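Drarum Countertop Water Filter: my take after a winter with it

I bought the Drarum in January, after I added up what I was spending on bottled water and had to go sit down for a minute. We live in Rastdale, where the tap water is perfectly safe and tastes like a swimming pool that somebody boiled a potato in. My neighbor Zorica Hodžić had been telling me to get a filter for ages, and I finally caved.

It cost me 54 dollars. For that you get the tank, one cartridge, a little brush for the spigot and an instruction sheet in type so small I had to take it over to the window. Setup is easy enough. You soak the cartridge, screw it in hand-tight, run two full tanks through and throw that water out (I gave it to the ferns and they're fine). Mine dripped from the spigot at first! I took it apart, found the washer in crooked, put it back straight and it hasn't dripped since.

Now the taste. I love it. The chlorine is gone, or gone enough that I can't find it, and coffee is so much better that I've stopped adding sugar. Tea too, and there's no more of that shiny film on top. My son says he can't tell any difference, but he also drinks from the garden hose, so I'm going with my own tongue on this one.
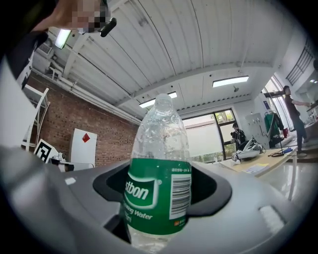
Store-bought water with the green label, nearly full.

It isn't fast. A full tank takes roughly 9 minutes to drip through, and if you forget to refill it before dinner you'll be standing there with an empty glass and a bad attitude. We've got into the habit of topping it up last thing at night. I had a Clavero pitcher years ago that was quicker, but it held next to nothing and the lid fell into the glass every single time I poured, so I'll take slow.

Cartridges are my real gripe. You have to order them, the store here only carries the Voß ones and those don't fit (I tried, I pushed pretty hard, don't do that). And there's no indicator on the tank, so I write the date on a piece of masking tape and stick it on the back.

Cleaning is fine. The tank comes apart into two pieces and both fit on the bottom rack, though I wash the spigot by hand with that little brush.

Four stars from me. I'd give it five with a change light and a spigot that came put together right. I still buy a few bottles for the car, but the big cases are off my shopping list.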